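Two nights in Vornow, out of season

By Hema Bangera

We use cookies to remember your preferences and measure visits. Accept all | Manage settings

The ferry to Vornow leaves at 6 in the morning and it does not wait. I made it with a coffee in one hand and one shoe untied. December, dark, wind off the water. Eleven passengers, most of them asleep before we cleared the harbor wall.

Summer is another story, they say. Lines for the boat, lines for ice cream, every bed taken. In winter you get the village back. Gray stone houses up a steep hill, a short quay, two cafes, one of them shut until spring. Bring a hat.

I stayed at the Rodrigues, the only hotel open all year. Small rooms, good radiators. Ask for the back. The front has the sea view everyone wants, but the shutters bang all night when the wind is in the west, and it was in the west. Mine was room 6, over the kitchen garden, and I slept like a stone. Breakfast is bread, salted butter, a boiled egg, plum jam. Coffee in a pot big enough for a family. Sharada Amin runs the desk and most of everything else, and she will lend you a map if you promise to bring it back. I still have mine. Sorry.

The walk to do is the coast path to Brorken, the old light on the north point. Go early. It starts behind the church, drops to a pebble cove, then climbs hard. Mud in the dips, proper mud, boots not sneakers. After the second gate the whole west side opens up, cliffs and white water and not a roof anywhere. I ate my sandwich behind a wall and lost half of it to a gull.

The light has 96 steps, painted on the risers so you can't lie about it afterward. Vasanthi Sundaram has the key on winter mornings and lets people up if the wind allows. Her grandfather trimmed the lamp here. "In summer they come for the photo," she told me. "In winter they stay and talk, and I don't get my lunch." The rail at the top is cold enough to hurt. On a clear day you see the mainland. I saw rain, then teh edge of more rain.

Back by the inland lane, quicker and duller, past fields with stone walls and a few damp sheep.

Dinner. There is one real choice this time of year and it's Veron, down on the quay. Nithin Gounder cooks, his wife Sharada Fernandes does the room, and the menu is whatever came in. I had mussels, then a piece of hake with leeks, then more bread than I should admit to. Nothing fussy. Book ahead even in December because half the village eats there, and they keep late hours for a place this size.

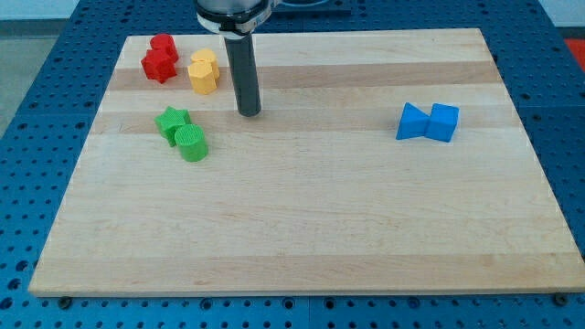

Second day, the beach. The sand is on the south side, twenty minutes on foot from the quay or a short ride on the 906 bus if it's running. It wasn't when I wanted it. A long pale curve with dunes behind, sheltered from the worst of it, and I had the whole thing to myself apart from a man and a very wet spaniel. Some locals swim all year. I put a hand in and that was enough for me.

If it pours, and it will, the open cafe has a shelf of paperbacks left by visitors and does a thick fish soup until mid afternoon. Cash is easier. The card machine comes and goes with the weather. The bakery closes at noon and sells out well before, so get your bread first and look at the view after.

Getting back: the last boat goes mid afternoon in winter, and in a big swell it goes early or not at all. Check at the ferry office the night before, and again in the mroning. Pack one more pair of socks than you think. I missed mine by a few minutes, so it was a third night at the Rodrigues and the mussels again.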